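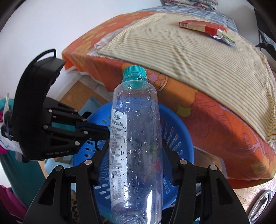

Slide 1. Water bottle with a teal cap, blue basket behind.

Speaker notes, Naheed Naqvi
What's in the Basket? A talk for the Ellberg neighborhood pantry, February 19, 2025

Slide 1 (leave it up while people find chairs)

Good evening, everybody, and come on in, there are seats down front and I promise I don't call on people. Say who I am. Thank So-yul for the room and for the soup, which I'm told will be out again afterward.

Start with the bottle. Ask if anyone can see the printing on the neck, just under the cap. It's tiny dark type and it starts with 2025. Most of us have opened a great many bottles of water in our lives and never once read that line (I certainly hadn't, until I started packing baskets and had to!). Let people squint a little. Somebody always gets up and walks over to the screen, and that's fine, let them.

Then point out the narrow strip down the left side with the small columns of text. I can't read it from up here and I doubt the back row can either. Get a laugh if there's one to be had, and go on to the next part.

Slide 2. Where the printing lives

The neck, the shoulder, the cap, sometimes the base. Tell them to tilt the bottle toward a window or a lamp, and to run a thumb over it if their eyes are like mine. Clear plastic is hard to read against a busy background, so hold a piece of white paper behind it. Leopold Hollenstein showed me that one and I have used it every week since, on jam jars too.

A date code can be a best-by date or the day it was bottled, and the bottle doesn't always tell you which. If there are letters next to it, write them down. If there's only a number, put that bottle to one side and ask at the desk. Please don't guess. I guessed for most of my first June with the pantry and Leopold had to go back through everything I'd touched, very kindly, and I still feel bad about it.

Slide 3. Why a basket with holes in it

Hold up the one from the table. Talk about the little slots in the wall. Bottles straight out of a cooler sweat all over everything, and in a cardboard box you end up with a soft bottom and a mess on somebody's front step. With a slotted plastic basket the drips have somewhere to go and the air gets in. Put a folded dish towel under it if it's riding on a car seat. Say that twice, my own passenger seat is the reason.

We started out with cardboard from the Zwahlen grocery and I have nothing but gratitude for it, they saved us their good boxes for years. But when we bought 200 baskets it changed how the whole evening went. Pause here, Taha Ouali did the ordering and he'll be sitting near the door. Make him wave.

Slide 4. Packing order

Water first, standing up, caps tight. Give every cap a quarter turn even if it looks closed. Cans go in next to the bottles so they hold each other up. Bread and anything soft on top, and eggs don't go in at all, eggs are handed over separately.

2 bottles to a basket for a single person, more for families, the chart is taped inside the cupboard door. If the chart has fallen down again, it's behind the mop.

If they look tired, skip the bit about cereal boxes. It's long and I enjoy it more than they do.

Slide 5. Last year on one page

We sent out 2,014 baskets and got 192 of the blue ones back at the last count, which I think is wonderful. People wash them! One came back with a thank-you card and a bag of lemons in it. Tell the lemon story if Somtochukwu Ekpo is in the room, she made the lemonade.

Slide 6. Try it yourselves

Pass the bottles down the rows, one per pair. Find the date, read it out loud to your neighbor, check the cap, pass it along. Give this plenty of time and don't talk over them (note to self, really don't). Walk around with the white paper. The lamp on the side table works better than the overhead light.

Questions after that. Somebody will ask about refilling old bottles. Tell them we only pack sealed ones, and that what they do at home is up to them.

Sign-up sheet is by the coats, and pens are in my bag, front pocket. Soup is on.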